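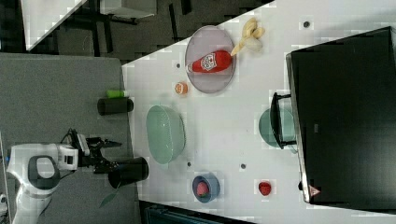 Wednesday, October. Bench 2, gripper swap cont'd

Dravik fingers back on after lunch. Leclerc pair was on all morning, pads too slick for anything thin. Catrin wants numbers on both by end of week so keeping the same object list for now, no substitutions.

Rim grasps: Dravik 12 of 15, Leclerc 9 of 15. Same start pose, same speed. Force limit left at default, havent touched it. Two of the Dravik misses were one finger landing on top of the rim and pushing down, third one I didn't see, was on the phone with Amlow re the spare controller.
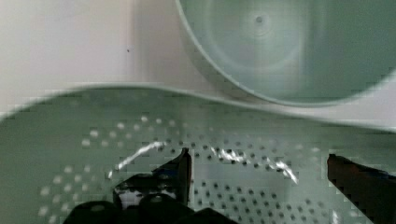

Wrist cam exposure still a pain. Glare off pale plastic eats the detail right where the fingers should close, and auto gain makes it worse. Fixed it at 300 for the second half. Better, not great. Shabnam D. says try a polarizer before we mess with the settings again. Ask Mehwish if there's one in the drawer. 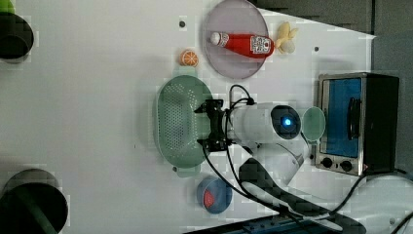
Cable routing next. Moved the clamp up one joint and gave it more slack, probably too much. The loops come up over the forearm and then hang down to the table, one runs right by the little blue dish, and I don't want it draggng anything on a fast return. Shorten before the overnight run. Also log hit 1,170 lines and the timestamps drift against the overhead cam by over a frame, Ghazala looking at it.

TODO: velcro ties, rerun Leclerc w/ fixed gain, send Catrin the table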